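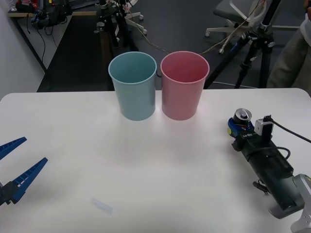

How many trials do I need before I can say that one gripper is better than another for my objects?

Plan for 40 trials per gripper and per object. With fewer trials, a difference of two or three drops can come from chance, and you may choose the wrong fingers for this reason. If the two results are still close after 40 trials, run the second block as described in step 6.9.

Section 6. Comparing two grippers on a two-arm station

6.1 Purpose of this section

This section explains how to compare two grippers, or two sets of fingers on the same gripper, with the Norkstead two-arm station and the Tuner software. It is assumed that both arms are already installed and calibrated as in Section 4, and that the emergency stop was tested as in Section 3.

The procedure takes one working morning for one pair of grippers and one object. If you want to compare cameras or controllers, use Section 7 and Section 8. Do not change the camera or the controller in the middle of a gripper comparison. The results before and after the change cannot be put in one table.

6.2 What you need

Two grippers, or one gripper with two sets of fingers
The hex key from the tool bag (the short one, with the red sleeve)
The test objects, at least two pieces of each kind
A soft cloth and alcohol cleaner
The printed trial sheet from Appendix C, or the trial page in Tuner
Removable tape for marking the start positions

Choose objects that are similar to the ones in your real task. Plastic tumblers are a good first object. They are light, they have a rim, and the wall bends a little when the force is too high, so you can see the problem early. A small metal can is a good second object. It is stiffer, and the fingers slip on it more easily when the pads are dirty.

Note: Use empty objects for the first comparison. Liquid changes the weight from one trial to the next and can also enter the gripper housing.

6.3 Preparing the table

1. Press the pause button and wait until both arms are in the rest position.

2. Clean the table surface with the cloth. Clean the finger pads also.

3. Put tape marks for the start position of each object. The marks must be inside the area that both arms can reach. Tuner shows this area in green on the Workspace page.

4. Put tape marks for the goal position. Keep at least 186 mm between the start mark and the goal mark, so the arm has to lift the object fully and cannot push it there.

5. Check that no cable lies inside the reach of the arms. Guide the camera cable and the gripper cable along the arm, and leave enough slack for the full turn of the wrist.

6. Turn the wrist by hand to both end positions. If the cable becomes tight, open the cable clip, give more length, and close the clip again.

CAUTION: Do not reach between the fingers while the gripper has power. The fingers can close without warning when Tuner reconnects.

6.4 Fitting the fingers

1. Turn off the gripper power with the switch at the arm base. The light on the switch goes dark.

2. Loosen the two screws on the mounting block. Do not remove them completely, they are short and easy to lose.

3. Pull the old finger straight out.

4. Slide the new finger in until it stops. The flat side looks to the inside.

5. Tighten both screws by hand, then one quarter turn more with the hex key.

6. Do the same for the second finger.

7. Turn on the power. In Tuner, open Grippers, select the arm, and press Find Limits. The gripper opens and closes one time, slowly.

8. Write down the open width that Tuner shows.

Note: Tapered fingers with cutouts can bend at the tip. Tuner measures the width at the motor and does not know how much the tip has moved. For this kind of finger, measure the tip opening with a ruler and type the value in the field Tip Offset. If you leave this field at zero, the gripper will close too late on small objects.

6.5 Force and speed settings

Both grippers must run with the same force limit and the same closing speed. This is the most frequent mistake in the reports that come to our support desk. A user fits new fingers, Tuner loads the saved profile for these fingers, and the force is now different from the first test.

1. Open Grippers, then Profiles.

2. Select Comparison for both arms. This profile has a force limit of 900, in the units of the controller. For thin plastic cups this can be too much. Lower it in both arms until the cup wall does not bend, and write the new value on the trial sheet.

3. Remove the check mark from Load Profile Automatically.

4. Close the page and open it again. Check that the value is the same on both sides.

If one of the two grippers is a Plovidance model, the force is given as a percentage and not in controller units. Use the conversion table in Appendix D. After the conversion, please make one test grasp on a soft object before you trust the number.

6.6 Deciding what is a success

Before the first trial, write down what you will call a success. We recommend this text, and it is already printed on the trial sheet:

The object is lifted completely from the table, it is carried to the goal mark, it is released, and it stands upright after the gripper has moved away.

Use these codes for all other results:

M, missed. The fingers closed and the object was not between them.
S, slipped. The object left the table but fell before the goal.
T, tipped. The object was pushed over by the fingers, before or after the grasp.
D, damaged. The object has a mark or a dent that was not there before.
X, stopped. The operator pressed pause or the arm stopped by itself.

Trials with code X are not counted as success or as failure. Repeat them at the end of the block. If you have more than five X results in one block, stop and look for the cause first. Usually it is a cable or a joint limit.

6.7 Running the first block

1. Put the object on the start mark.

2. Stand outside the reach of both arms and take the pause button in your hand.

3. Press Start Trial in Tuner.

4. Wait until the arm is back in the rest position.

5. Write the code on the sheet, or press the matching key in Tuner.

6. Put the object back on the start mark. If it is a tumbler, turn it a little each time, so the same side is not always gripped.

7. Repeat until you have 20 trials with the first gripper.

8. Continue with 20 trials with the second gripper.

9. Return to the first gripper for 20 trials more, then the second gripper for the last 20.

Changing in the middle takes extra time when you have only one arm free, but please do not skip it. Pads collect dust, motors become warm, and the light in the room changes during the morning. With this order both grippers receive a fair part of these changes. With a gripper on each arm you do not need to move any screws, you only select the other arm in Tuner.

Note: When the two arms have different grippers, the arm itself can also make a difference. Exchange the grippers between the left and the right arm one time, at the halfway point, if your schedule permits it.

6.8 Objects standing close together

After a good result with single objects, you can test the grippers with two objects side by side. This is harder for wide fingers. The outside of the finger needs space between the two objects, and if there is no space it will push the second one.

1. Put two tumblers side by side, with a gap smaller than the thickness of one finger.

2. Set the approach direction in Tuner to From Above.

3. Run 10 trials with each gripper. Always pick the same side first.

4. If the second tumbler moves more than one finger width, write T, even when it does not fall.

5. Set the approach direction to From Side and run 10 trials again.

Most users will see that long, narrow fingers are better with From Side and that short fingers are better with From Above. The results on your table can be different, especially when the objects have a rolled rim. A rim can catch on the inside of the finger at release, and the object is then lifted again by a few millimeters and falls over. If you see this, increase Release Width in small steps.

6.9 Reading the results

Open Reports and choose Compare. Tuner shows the success count for each gripper and the list of codes.

If the difference is six or more successes from 40, you can choose the better gripper. If the difference is smaller, run a second block in the same way as the first and add the numbers. If the difference is still small after the second block, consider both grippers equal for this object, and decide by price, weight or how easy the fingers are to change.

Look also at the codes and not only at the total. Many S results usually mean dirty pads or low force. Many M results usually mean a wrong Tip Offset or a camera that has moved. Many T results at the start of the grasp mean that the fingers do not open wide enough before they go down.

The report from our own comparison is installed together with Tuner, in the folder Samples. It was made by Fatima Mnguni in July with the standard fingers and the Hsu fingers, and has 283 trials in total, with the repeated ones included. You can open it to see how a complete sheet looks. Please do not use its numbers for your own decision. Your objects and your table are different.

6.10 Problems during the comparison

Error 12, Limits Not Found. A finger is not pushed in completely. Repeat 6.4 from step 1.

The camera picture shakes when the gripper closes. The screw of the camera mount is loose. Tighten it and run the camera check in Section 5 again. Trials that you made before tightening must be repeated.

The gripper does not hold a metal can, but holds the tumblers well. Clean the pads with alcohol and let them dry for ten minutes. If the problem stays, the pads are worn. Replace all pads of both fingers at the same time.

One arm stops when the other arm moves. The safety zones overlap too much. Open Workspace, then Zones, and move the border in the middle back to its default position.

6.11 After the comparison

1. Move both arms to the rest position.

2. Turn off the gripper power.

3. Put the check mark for Load Profile Automatically back.

4. Save the report with the names of both grippers in the file name.

5. Keep the unused fingers in their bag, with the pads facing each other.

Continue with Section 7, Comparing cameras.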